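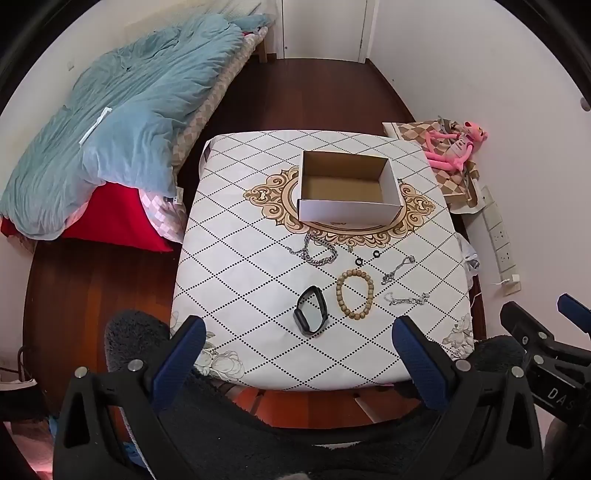
The Box Comes First

Small jewelry is usually lost in storage. Flallau, a repair shop in Silcombe, logged 278 items for mending last August, and most of the damage was tangling: fine chain knotted around charms, or a thin bracelet pulled through the links of a heavier one.

The shop's method starts with an empty box and a pale cloth. Everything is laid out before anything is packed. A printed tablecloth will do, although a small gold-toned piece is harder to spot on white than a black ring or a string of brown wooden beads.

Sort by weight. Chunky chain goes in first, coiled loosely against one wall of the box. Wooden beads get their own corner, away from metal edges. Rings are threaded on a cord – two or more to a cord is fine – and tied off.

Charm bracelets take longest. Fasten the clasp, lay the chain straight, and fold it once in tissue with the charms at one end. Flallau allows 11 minutes for a mixed handful.

An open cardboard box needs a cover if it is going on a shelf. Dust settles between links and dulls silver-colored finishes.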